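4.2 Travailler dehors : la table comme seuil

Nous avions pensé, en préparant l'enquête, que la question des espaces extérieurs occuperait une place assez modeste dans nos entretiens. Les salariés de Trekeck et de Clirnov nous avaient surtout été présentés comme des gens de bureau, et le guide rédigé avec Liya Kumsa ne prévoyait sur ce point que 3 questions, placées tout à la fin. Or c'est bien souvent là, au moment où l'on rangeait déjà le carnet, que la conversation repartait de plus belle. Sur les 291 entretiens retenus dans le corpus, 80 comportent un développement spontané sur la terrasse, le patio ou le bout de trottoir où l'on s'installe « pour finir quelque chose », selon une expression revenue dans des bouches très différentes.

Il faut dire un mot de ce « quelque chose ». Dans la typologie proposée par Negash et Annan, que nous suivons ici pour l'essentiel, le travail de débord désigne les tâches qui ne trouvent pas leur place dans la journée organisée : relire, classer, répondre à un message laissé en attente. Gebremedhin Negash insiste sur leur caractère flottant, et Augustina Annan, dont les remarques nous ont été précieuses à chaque étape de la rédaction, y ajoute une dimension d'équipement qui nous semble capitale. On n'emporte pas dehors tout son poste, on en emporte un morceau, et le choix de ce morceau dit beaucoup de l'idée que chacun se fait de son travail.

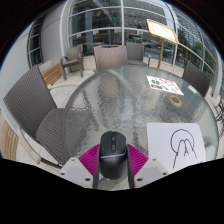 Figure 7. Mobilier de patio et matériel de bureau.

Les enquêtés de Clirnov parlent volontiers de leurs meubles d'extérieur, avec une précision qui nous a parfois pris de court et, pour tout dire, charmés. On nous a détaillé des pieds qui boitent, des chaises trop basses, l'été où il a fallu tout repeindre. La table ronde en verre, comme celle de la figure 7, appartient à un registre du repas et du café partagé ; qu'on y trouve une souris d'ordinateur noire, avec sa molette et son fin liseré lumineux, suffit à la faire basculer dans un autre usage. Plusieurs personnes emploient d'ailleurs à ce propos le verbe « coloniser », en riant le plus souvent, quelquefois avec une pointe de regret. Min-kyu Yeom, qui a codé cette partie du corpus, a relevé que le regret vient presque toujours de celui des deux conjoints qui ne travaille pas à la table.

La situation est un peu différente à Limora, où le logement collectif domine et où l'extérieur se partage. Une enquêtée nous expliquait qu'elle descendait vers sept heures du matin, avant les voisins, et qu'elle remontait dès que les enfants du deuxième étage apparaissaient. L'occupation tient alors à fort peu de chose, et elle doit pouvoir se défaire en un instant.

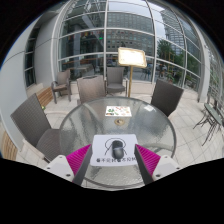 Nous rejoignons sur ce point les analyses de Getachew Habte consacrées aux territoires portatifs, menées dans le quartier de Sisay auprès d'un public pourtant bien différent du nôtre. Un petit objet plat, posé sur une grande surface, y délimite un périmètre que les autres respectent sans qu'on ait à le leur demander. Le tapis de souris gris clair à coins arrondis, avec son dessin au trait noir et sa ligne de caractères chinois, remplit assez bien cet office sur le verre ondulé de la table, à deux pas d'une façade vitrée. Habte parlait de nappes, de journaux dépliés, de foulards ; il nous paraît raisonnable d'étendre son propos à l'équipement informatique, à condition de garder en tête que celui-ci se prête moins facilement au partage. Nous revenons sur cette réserve dans la section 4.3, à propos des chargeurs.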